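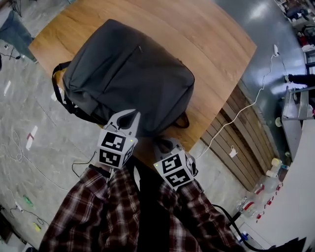 How often should a backpack be inspected? Twice a year is plenty for a bag that gets daily use, plus a quick look before any long trip.

# Backpack and Table Checklist – Beledard Gear Library

Date: August 28, 2024
Shelf tag: 579
Last full check: June

I love doing these! Ten quiet minutes with a bag and you know it so much better. Mark each line OK, WATCH or FIX.

## Bag

- [x] **Front compartment zipper** – OK. Ran it end to end 4 times with the bag flat on the table, then again with a sweater stuffed inside. Smooth both ways, even on the curve, where the June check had it sticking. The wax did its job!
- [x] **Zipper pull** – OK. Firm tug, no wiggle.
- [ ] **Carry strap** – WATCH. The stitching at the upper anchor has a little fuzz. Every stitch is still holding, so it can go out, but please look at that same spot next time and write down what you see.
- [x] **Strap ends** – OK. No fraying. Tuck long ends away before it goes back on the shelf (they love to catch on the next bag over).
- [x] **Bottom panel** – OK. Pressed along the lower edge and into both corners by hand. No thin spots. Charcoal gray hides scuffs beautifully, so go by feel here and don't trust your eyes.
- [x] **Inside seams** – OK. Turned out the lining and shook it. Crumbs, one paper clip.
- [ ] **Shelf tag** – FIX. Ink is fading. Reprint on the Trakis label stock; the old Sengar labels peel in warm weather.

## Table and floor

- [x] **Wooden tabletop** – OK. Wiped down first, no splinters along the edge. The wood grain on this one is so nice under a clean cloth.
- [ ] **Charging cable at the table** – WATCH. The white one hangs down over the slatted side. Nothing wrong with the cable itself, but a loop at that height is easy to snag with a knee or a strap. A clip under the top would fix it.
- [ ] **Cables on the floor** – FIX. Coil them, tie them and get them off the walkway. Same goes for small bits and tags underfoot.
- [ ] **Bottles** – WATCH. Three plastic ones on the floor by the wall. Fine there for now, and please keep them off the table when a bag is open!

## Result

Bag passes, with 2 items to follow up: strap anchor and shelf tag. It scored 82 on the Onus sheet, up from June, and I'm delighted with that – the zipper made all the difference. Floor items to be cleared before the next bag comes out. Wax is in the top drawer, and we're nearly through the tin.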